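Fokimmont Home Handling Project
Progress report to Trostex, March

Summary

Table-clearing runs continued through the month with the hand-held grippers. We planned 144 runs and completed 72. The shortfall comes from one fault, a loss of grip force on the right finger, which stopped work for most of two weeks.

The fault

Bernice Atinga first noted it on a Wednesday morning. With bowls and snack containers set out on the table, the fingers closed as normal, but the right one eased off under load. Two bowls were dropped that day. Neither broke and no one was hurt. The log shows the drive current falling with no alarm raised.

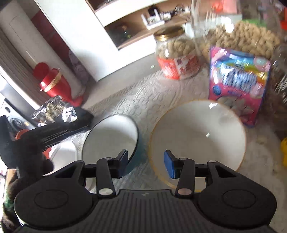
Kwadwo Tsikata asked why the alarm limit had not caught this, and whether the earlier runs could still be trusted. The limit was set too low to catch a slow loss. We went back through 454 stored grasps and marked 31 as doubtful. They have been taken out of the results.

Cause and repair

Mohammed-Awal Fiadzo opened the unit and found a loose set screw on the drive shaft. It had been fitted without thread lock. All units have now been checked, and one more had the same problem. Both were repaired and cycled 3,000 times on the bench with no further slip.

Stacked bowls are the hardest case, as the load sits off center when the stack is tilted. They have been added to the daily check before any other run.
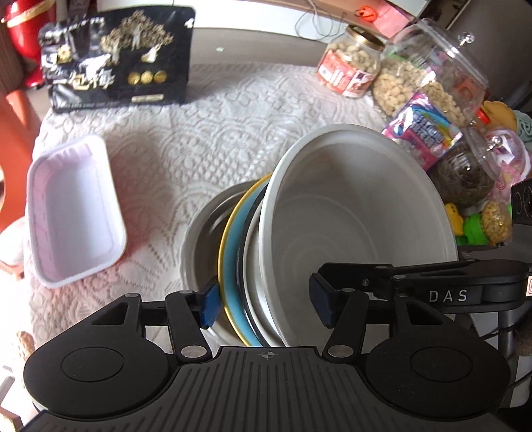
Next steps

The remaining runs will be done in April. Niamh Brophy is rewriting the alarm so that it responds to a gradual drop as well as a sudden one. Until it is in place, lifts stay low over the table and no glass is used. We are not asking for additional money, but we do request a four-week extension to the reporting date.

Kwabena Ackah
Project lead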